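How to Label and Set Up a Modular Switch Box

Print this page | E-mail this page

A switch box is a good bench project for anyone who wants to practice with panel controls. It takes an evening if the parts are printed ahead of time. These notes cover the order of assembly, the labels, and the checks to make before you close the box for good. I used the Plutbridge panel set, but any set with puzzle edges goes together the same way.

Start by laying out all the panels face up on a clean table. Join the top panels first, then the front ones. Push each joint straight down - if you rock it, the small tabs can snap. Leave the screws a half turn loose until every side is on. Then tighten them a little at a time, working from the center panel outward.

Fit the controls before the wiring. Drop each push button in from the top and thread the collar nut on by hand. The toggle switches go in from below. Hold the lever upright while you tighten the nut so the switch doesn't turn in its hole. I use a small Nowicki nut driver for both jobs.

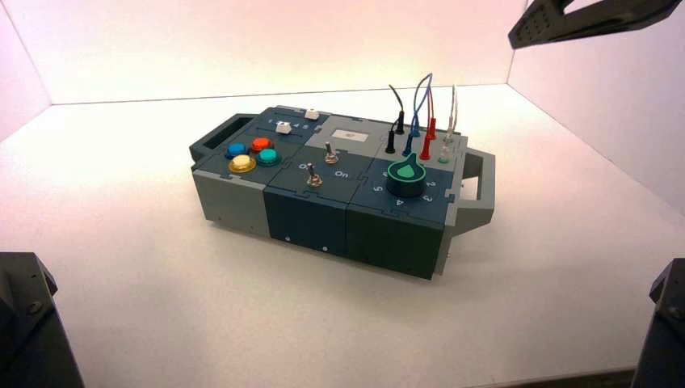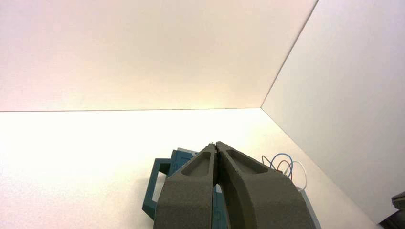
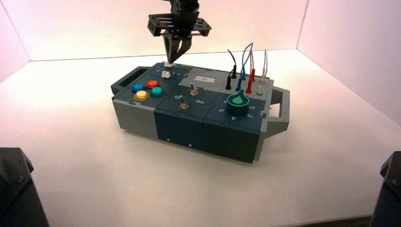
Labels are the part most people rush. Paint pens bleed on printed plastic, so I fill the recessed letters with white enamel and wipe the surface after 18 minutes. Do the small markings before the large ones. The numbers beside the slider track are tiny and will show any smear, while the big numerals around the rotary knob are much more forgiving. Check that the "On" marking by the toggle switches reads correctly from the side where the user will sit. Let the enamel cure overnight.

Next, wire the box. Cut the leads long enough to lift the top clear, and use a different color for each circuit. Merkell sells a mixed pack of 26 short leads that is enough for one box with spares. Write the colors down as you go.

Last, set the meter to continuity and test one control at a time. Press each button, flip each toggle, and run the slider from end to end. Turn the knob through every position and stop at each number. If one control is dead, look at its solder joint first. When everything reads properly, tighten the screws and put the handles on.

Print this page | E-mail this page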